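Thursday, September. Mirnside bench, table 2

Continued from the previous entry. Subject today is the table dressing and the object set, mostly the cloth.

Cloth is the green checked one with the white printed border. It replaces the plain gray, which went to Auer for their display. Lies flatter than expected after pressing. Two fold lines remained at the left end; pressed again on the low setting with a damp towel between, 7 minutes, and they are acceptable. Do not use the high setting. The border print dulls.

Border goes along the near edge, parallel to the table edge. Check from a standing position, then from a chair. I had it skewed by 20 mm on the first attempt and only saw it from the chair.

Screen: woven folding panels from Mulunach, set behind the table. Gap between screen and table back edge is 100 mm. At 200 mm the panels stood more steadily but took up the walkway. Feet now have felt pads. One hinge is stiff and wants wax, not oil, as oil will creep into the weave.

Layout notes:

- Laptop at center, front edge over the border.
- Mayonnaise bottle left of the laptop, tried standing and lying on its side. Check the cap is tight before it goes near the keyboard or the cloth.
- Green pack on the left as well, lying down. Close in color to the cloth and hard to pick out from the door.
- Lint roller to the right, lying down.
- Green toy block right of the laptop, studs up.

Lid was tried both ways. 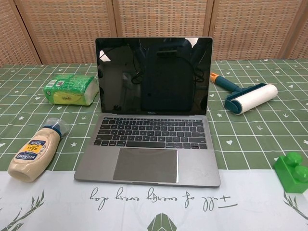
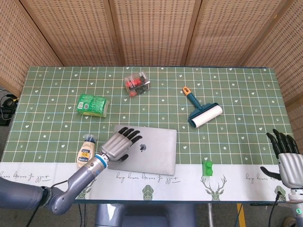
Glare is the remaining problem. A dark glossy display picks up the ceiling lights at most lid angles. Tilting the lid back moves the patches without removing them. Taltik has a matte film in stock in the right size, around 20 a sheet. Ask for one sheet first and try it before ordering more. The alternative is switching off the row of lights nearest the table, but then the weave of the screen goes flat and the cloth looks darker at the back.

Lint: the cloth sheds on the first day out of the wash. Roll it before the objects go down, lengthwise, then across. Roller sheets are running low; add to the Taltik order.

To do: wax hinge, order film and roller refills, mark the table underside for cloth position. Gray cloth due back from Auer, date not confirmed. Wash it separately.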